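Search the boards
Enter keywords Go
Kitchens > Counters and tables > White tabletops: keep or give up?

Posted by marblehead_jo

Okay, I need opinions before I spend money. We put in the white Ula top in April, the smooth one with a bit of shine to it, and I loved it for maybe a week. Against the white wall it looks so clean and bright! But every single thing I set down shows. One brown scrap and your eye goes right to it from across the room. And forget the wall, there's a hair or a thread or something up there that I only noticed once I was looking at the photo. Now I can't stop seeing it.

My husband says get a wood one and be done. I paid 95 dollars for the thing plus 2 trips to the store to pick it up, so I'm not exactly eager. Does anyone with a white top feel okay about it after a few months?

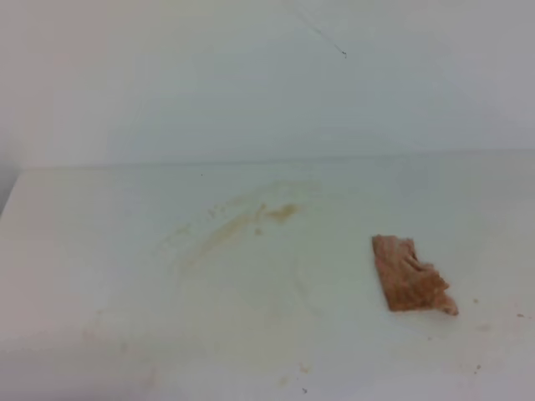
Re: White tabletops: keep or give up?
Posted by Kasten_Kev

Keep it. Dirt you can see is dirt you can wipe. We had a speckled brown counter for 13 years and when we pulled it out I was kind of horrified at what I'd been missing. White keeps you on your toes.

What is that brown thing, by the way? I'd have said paper towel, the kind you get in gas station restrooms.

Re: White tabletops: keep or give up?
Posted by gobnait_n

No way is that paper towel, Kev, I'm going with toast. Or a cracker. Anyway I disagree with you about white. Seeing dirt is fine if it comes off. My sister has white in her rental and the turmeric won. She scrubbed so hard she took the shine off one corner and now there's a dull patch AND a yellow patch.

Jo, what does yours look like after food has been on it? That matters more to me than how it looks clean.

Gobnait Nic Giolla

Re: White tabletops: keep or give up?
Posted by marblehead_jo

Ha, fair question, and you're not going to like the answer. I get these pale yellowish-tan streaks, they run kind of diagonal, and usually there's one little orange spot that's darker than the rest. Plus faint marks all over that I've given up trying to identify. 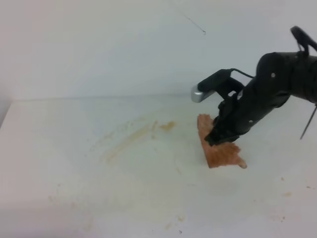
So far I've used plain water and dish soap, and once some Henico spray that a neighbor swears by. The soap does okay. The Henico left it smelling like a swimming pool and I don't think it did one thing more than the soap. I haven't dared try anything gritty after what Gobnait said about the dull patch (your poor sister). Would baking soda be too rough on a shiny top?

Re: White tabletops: keep or give up?
Posted by bsauerland

Baking soda paste, soft cloth, no pressure. Leave it on 7 minutes and rinse twice, or you'll get a white film and go crazy trying to work out where that came from. Try it underneath first or on a back corner.

I wouldn't go to wood to get away from stains. Wood stains too, and then you're sanding. I have an oak table with a ring on it from a pot of beets and I've been meaning to deal with it for longer than I'd like to say.

Bernd Sauerland

Re: White tabletops: keep or give up?
Posted by Kasten_Kev

Bernd's right about the film. I still say plates. Put the food on a plate, Jo!

Re: White tabletops: keep or give up?
Posted by marblehead_jo

Kev, you have obviously never met my family. Going to try the paste on Sunday. Keeping the table for now.

Reader comments (3)

zidside_mom, October 30, 2020
Same top, same streaks. A damp microfiber right away gets most of mine.

pat_in_the_pantry
Team wood. Sorry Bernd.

lurker_lou
Did the paste work?? And did you get the hair off the wall?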